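# The kitchen, bit by bit

So the kitchen has finally got to the stage where I'm not embarrassed to put it on a page! A few of you asked to see how the small apartment is coming along after my last update in August, and since I'm hopeless at answering messages one at a time, I'm putting it all here. It's a rental, so no knocking down walls and no fancy tiles. Mostly it has been cleaning, moving things from one side to the other, and then moving them back again.

The fridge was the first big decision. It came from Liam Dunne, who was moving in with his sister and had no room for it, and he let me have it for $138 as long as I got it out of his place by Wednesday. We measured the doorway three times and still had to take the apartment door off its hinges. I'd wanted a white one (I always pictured a white one), but the gray has grown on me, and it's big enough that I can do one proper shop and forget about it for a while.

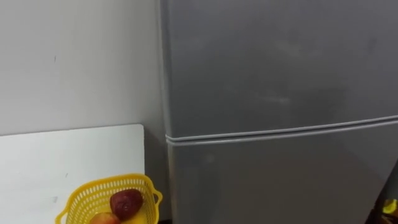
What I hadn't thought about was how much a matte door shows every hand that touches it. I've tried dish soap, I've tried vinegar and water, and I've tried a spray called Zisura that smells like a dentist's office. The vinegar did the best job for me, wiped on with one cloth and buffed off right away with another. If you let it dry by itself you get cloudy patches and have to start over. I do it on weekends while the coffee is going and then try not to look too hard during the week.

I've also become a yellow basket person. I like one bright thing in a room that's mostly white and gray, and plastic with holes in it is so easy to live with, because you can just rinse it in the shower and let it drip. I go back and forth on what baskets should be for. Potatoes and onions was the first plan, then cleaning cloths, then shopping bags. Tell me what you'd do!

**Walls**

They're plain white and they're staying plain white for now. I got as far as bringing home 2 sample pots from Kandpal, a soft green and a sort of butter color, and then my landlord reminded me that I'd have to paint it all back when I leave. So the pots are in the closet. I did go over the walls with a damp sponge, which took over 30 minutes and made more difference than I expected, especially near the stove.

**Shelves**

Still not up. Ynyr Eynon has promised to come over with his drill, and I've picked out a set from Zemeo that costs $59 and has brackets that don't look like they belong in a garage. I want them high enough that I can still stand at the counter without bumping my head, and low enough that I can reach the flour. I'm short, so that's a pretty narrow window.

**Still on the list**

- a brighter bulb over the sink
- felt pads for the chair legs (sorry, downstairs neighbors)
- a mat that doesn't slide
- somewhere to put the broom

I'll add more pictures once the shelves are in. If anyone has had a gray fridge for years and has a trick for keeping it clean, please leave me a comment, I'll try anything once.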